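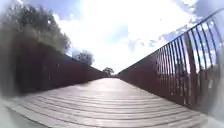

板張りの歩道橋。左に赤褐色の壁、右に縦格子の手すりが続く

端まで歩くのに、私の足で158歩かかった。その話をすると、イルヴァ・エンゲブレツェンさんは身を乗り出してきた。「158歩! 私は大股なのでもっと少ないんです。でも、雨の日は増えますよ。みんな歩幅が縮みますから」

エンゲブレツェンさんは設計事務所Clenskaで、この歩道橋の計画に最初のスケッチから関わった。現在は同じ事務所のカヴィタ・クリアンさんと一緒に、完成後の使われ方を見て回っている。ふたりに話を聞いたのは7月の朝、橋のたもとのベンチだった。紙コップのコーヒーが冷めるのもかまわず、ふたりともとにかくよくしゃべる。橋の話がこんなに楽しいとは思わなかった。

まず気になっていた左右の違いから聞いた。片側は隙間のない高い壁で、反対側は空と遠くの緑がのぞく格子になっている。

「最初の案では両側とも格子だったんです」とエンゲブレツェンさん。「模型もできていました。ところが現地に立ってみると、片側は車の音がすごくて、会話にならない。それで思いきって閉じました。事務所では大反対されましたよ、暗いトンネルになるぞって」

実際に歩くと、暗さはまったく感じなかった。壁が視線をまっすぐ先へ運んでくれて、そのぶん格子の側がぐっと明るく思える。遠くでは縦の棒が重なって一本の帯のようになるのに、近づくとまたほどけて、向こうの景色が出てくる。これが面白くて、私は取材の前に2往復してしまった。

「それ、やりますよね!」とクリアンさんが笑う。「格子の間隔は55案も描いたんです。図面だとどれも同じに見えるので、原寸の棒を駐車場に並べて、横を歩いたり、走ったり、自転車を押したりして。お昼休みに何をしているのかと聞かれました」

色についても尋ねた。錆を思わせる赤褐色は、図面の段階で好き嫌いがはっきり分かれたという。住民説明会では、もっと明るい色にという声も出た。

「気持ちはわかるんです」とクリアンさん。「私も最初は少し重いかなと思っていました。でも夕方に見に来てください。日が低くなると壁の色がふわっと変わって、床のほうは灰色のまま残る。あの組み合わせが私は大好きで、仕事帰りにわざわざ遠回りしています」

床板の話になると、エンゲブレツェンさんの声が一段大きくなった。板は進む方向に対して横向きに、端から端まで敷かれている。継ぎ目の細い線がずっと先まで並び、日が当たったところは銀色に近く見える。手前で足元を見下ろすと、溝がくっきりしていて、同じ床とは思えない。

「縦に張る案もありました。遠くまで線が通って、写真映えはするんです。でも横に張ると、歩くたびに線をまたぐでしょう。自分が進んでいるのがわかる。長い橋だから、そこは譲れませんでした」

子どもたちはもう遊び方を見つけているそうだ。継ぎ目を踏まずに渡る遊びで、これがかなり難しい。クリアンさんも挑戦したが、3回とも途中で失敗した。「大人の靴だと無理です。あれは小さい足の特権ですね」

ここでエンゲブレツェンさんが鞄から、角の丸くなったノートを取り出した。開通してから橋で耳にした音を書き留めているという。犬の爪、ベビーカーの車輪、革靴、松葉杖。ページの隅には時刻と天気が小さく添えてある。

「設計しているときは、見た目のことばかり話していました。音がこんなに豊かだとは予想していなくて。朝がいいんですよ、7時前。足音が壁に返って、前を行く人の歩き方まで聞こえます」

言われてみれば、話しているあいだにも後ろを何人かが通り、ひとりずつ音が違った。

困っている点も聞いてみた。ふたりは顔を見合わせ、先にクリアンさんが答えた。秋の落ち葉だという。閉じた壁の足元に吹き寄せられてたまるので、掃除の手間が読みきれなかった。「格子の側にも下に板がありますから、そちらにも残ります。清掃の回数を増やしてもらいました。次の橋では最初から考えます」

次の橋というのは、隣町で進めているDolicoという計画のことだ。こちらはもっと短く、途中でゆるく曲がる。「まっすぐな橋は、渡りはじめた瞬間に終点が見えるんです」とエンゲブレツェンさんは言う。「遠くの一点に全部の線が吸いこまれていく。あれは本当に気持ちがいい。でも今度は、先が見えない楽しさをやってみたいんです」

取材を終えて、3人で橋を渡りはじめた。クリアンさんは格子の側を、エンゲブレツェンさんは壁の側を歩く。いつもそうなのだという。私は真ん中で、もう一度歩数を数えようとしたのだけれど、ふたりの話が面白くて途中でわからなくなってしまった。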